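Home Explore Threads Log in

Tautahi Robot Club
Jan 11, 2025

Our small student team has now a name for the project: Skanen. I want to write a few posts about it, so that other clubs can use our mistakes. 1/9

The task is sorting. Two arms, one table, coloured blocks, and each colour must go to its own bin. A child of four can do it. We have been working on it since September. 2/9

We teach by demonstration. One student moves the arms by remote control, the computer records, and later the model tries to repeat. We wrote a goal of 1,000 recordings on the whiteboard. At the moment we have 700, and I am proud of every boring one of them. 3/9
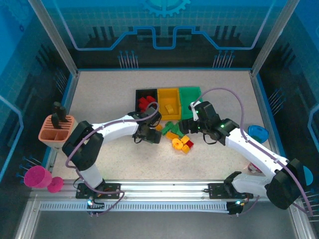

The hardest part for us is the middle of the table. Both arms want to work there, and when both go for the same block they must agree who waits. For now we have a simple rule: the left arm has priority. It is not elegant, but the arguments in the team became shorter. 4/9

We also threw away 81 recordings. In these the operator stopped to think with the gripper in the air, and the model learned to stop and think too. It was very good at this. 5/9

So please, if you begin such a project, practise first without recording. We did the opposite and lost two weeks of evenings. 6/9

Somebody asked which software we use to label the recordings. It is Keter, written by last year's students. The manual is four pages and two of them are wrong. I am correcting it slowly. 7/9

Next step: the last recordings, then a new training, then 200 test runs with the blocks mixed differently each time. I will post the result also if it is bad. 8/9

After this comes the Tristus student cup, where the blocks will be new to us. I am a little afraid of the round ones, they roll. Questions are welcome, I answer in the evening. 9/9

Contact · © 2025 Tautahi Robot Club · Back to top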